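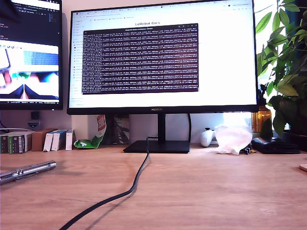
A web page open on a desktop monitor.

How to look up a clinical trial and ask about joining

Updated Jul 11, 2025

Most trials that are open to patients are listed in a public register. You can search one at home before you speak to your doctor, and you do not need an account to read the entries. The steps below use a trial of a new asthma inhaler as the worked case, but they are the same for other conditions.

Before you start

Have these to hand:
The exact name of your condition, as written on a clinic letter
A list of your medicines and doses
The date of your last change in treatment
How far you are able to travel

Step 1. Search by condition

Type the condition into the main search box and leave the other boxes blank. If you get too many results, add one more word, such as "severe" or "adult". A search for asthma on the register we used gave 911 entries, and most of them had already closed.

Spelling matters in some registers. Try the British and American forms – "anaemia" and "anemia", for instance – and compare the lists.

Step 2. Filter by status

Look for a filter called "Status" or "Recruitment". Tick "Recruiting". You can also tick "Not yet recruiting" if you are willing to wait. Leave "Active, not recruiting" alone. Those trials are still running but have all the patients they need.

Step 3. Check the phase

Phase 1 trials are usually small and look mainly at safety and dose. Phase 2 trials look at whether the treatment seems to work and go on checking safety. Phase 3 trials compare it with the usual treatment in a larger group. Our worked case is a phase 2 trial with a target of 700 patients, which is large for that phase.

Step 4. Read the entry criteria

There are two lists. The inclusion list says what you must have. The exclusion list says what would rule you out. Read both to the end. Common exclusions are pregnancy, a recent infection, or having taken another trial drug in the past few months.

If you are unsure about a line, copy it down and ask. Test results are often given in units that do not match the ones on your own letters.

Step 5. Look at the time involved

Find the section on study design or duration. Ours gives 730 days from the first visit to the last, with most of the visits in the first few months. Check whether travel costs are paid. Many entries do not say, so put it on your list of questions.

Step 6. Get in touch

Note the trial's registration number and the contact for your nearest site. Quote the number in any email or call. Keep the first message short: your age, your condition, and where you live. Do not send full medical records until the team asks for them and tells you how to send them safely.

Tell your GP or specialist as well, and do not stop any medicine in order to qualify unless they have agreed to it.

If you hear nothing

Wait 2 weeks, then write again. Sites can be slow to update their entries, and a trial shown as recruiting may have filled its places.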